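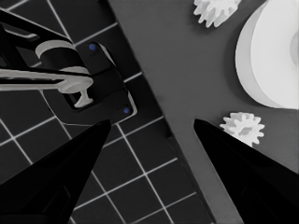 Plukum has put its two-arm gear cell back into simulation for a full reset, after a run of faults in which parts were set down slightly away from where the control software believed them to be. The Vikham site, where the real cell stands, stopped it in January and has since been working through the set-up in order: bases, wrists, fingers, and only then the parts. The finger model was redrawn first. It is a pair of tapered black fingers that meet the work as a wide V, and the shape of the tips matters more than their size, as a gear has to pass between them without its teeth catching. A finger length that is wrong by a small amount at the tip shows up as a larger error once the wrist is turned.

The fault was slow to come to light. Each arm on its own passed its checks. The error appeared only when both worked over the same table, one to hold and one to place, and it grew over a shift. Logs from the real cell run to 1339 cycles between the last good calibration and the stop. Of these, 292 ended with a retry and 5 with an arm halted by its force limit. None of the halts caused damage, and the arms were not sent away for repair.

Engineers at the site first suspected the fingers, which had been changed in the autumn for a harder set supplied by Riltetti. The screws were checked for torque, the old fingers were put back for a day, and the drift stayed as it was. The next suspect was the table, and after that the mounting of the right-hand base. A dial gauge on the base plate showed movement under load, small but repeatable, and always in the same direction. Two of the bolts had been fitted without the locking washers named in the drawing.

With the bolts refitted, the base no longer moved, but the stored calibration had been taken with the base loose and was of no further use. The simulation was brought in at this point. The measured base positions were entered, the arms were moved to a set of known poses, and the joint readings from the real cell were compared with those from the model. The comparison was made with the arms unloaded and again while pressing on a flat part.

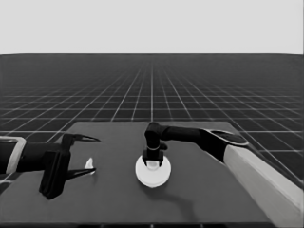

Mercedes Cusi said the pressing test was the one she would keep if she had to drop the others, and that unloaded poses had given the site a false sense of order for most of a year. A loose base will sit quite happily in the right place, in her account, until the arm pushes down. She also wants the test run at the start of each week and its result stored with the cell log - at present it is kept on paper.

The test itself is plain. One arm comes down on a disc until a set force is reached, holds, and lifts. The other stays open over its own side of the table and takes no part. The height at which the force limit trips is recorded, and any change from the stored value beyond a fixed band stops the cell before production starts. The band was set wide at first and will be narrowed when more readings are in.

The site has changed the order of its weekly checks as a result. Base bolts now come first and are marked with paint, so that a turned bolt can be seen without a spanner. Finger wear comes second. The wrist check, which used to open the list, is now last, as its result means little if either of the first two is wrong. The whole list can be done by one person with the cell locked off, and the time allowed for it has gone up by half.

The parts themselves were then added to the model. Gears give more trouble than discs in this kind of work. A disc can be pressed from above with some error in position and will still lie flat, but a toothed part that is touched on one side may turn, and once turned it no longer meshes where it is expected to. For this reason the approach over a gear is now straight down, with the last part of the travel at reduced speed.

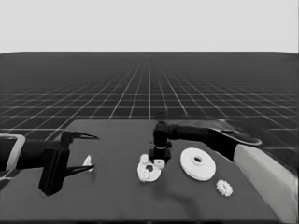 Kálmán Bozsik takes a different view of the reduced speed and would like to see it removed once the base has held its calibration for a month. In his opinion the slow approach hides small errors that a normal approach would bring out, and a cell that works only when slowed has not been repaired. He accepts that it should stay in place for now, and agrees with the change to the order of the checks.

The cost of the slow approach is known. It adds to every placing move, and on the long job at Vikham the loss is enough to push the last batch into the evening shift. Plukum has agreed to that loss until the review. It has also asked for the clearance between the two arms to be raised, as the right arm had been allowed to pass close above the far side of the left gripper on its way home. The new path is longer and stays outside the left arm's area.

Parts are scattered by hand between trials in the real cell. In simulation their positions are drawn afresh by the software, so the arms cannot be tuned to one layout and then fail on the next. A gear that lands against a washer or under a wrist is left where it is, and the pick has to be planned round it.
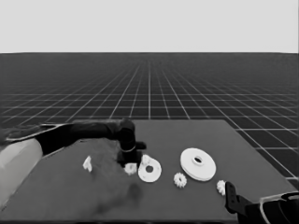
Too much weight is being put on random layouts, in the view of Avotiņš, who asked for a fixed layout to be run alongside them so that one day's figures can be compared with the next. That request has been accepted. The fixed run will use the same start poses and the same part positions each time, and will be repeated after any change to bolts, fingers or software.

Plukum expects to return the cell to normal running after over 500 clean cycles in a row on the real table, counted from the first cycle after a cold start. A retry sets the count back to nothing. The old calibration files will be kept but locked, and the drawing for the base has been reissued with the washers called out in the parts list and again beside the bolt holes.

Search news, sites, part numbers Go

Shares 38 Comments 4

benchfitter
Which way up were the washers on the bolts that did have them? We had wedge types fitted as unmatched halves and the paint marks looked perfect right up to the point where the base walked.

Orla T
Pressing test once a week seems thin for a cell with that history. Ours is done at every start and takes less time than the guard check.

m_hale
Agree with Bozsik on the speed. Slow approaches have a way of becoming permanent.

benchfitter
Reply to Orla T: depends on the force sensor. If it drifts with temperature you will be stopping the cell every cold morning for nothing. Let it warm up first and take the reading then.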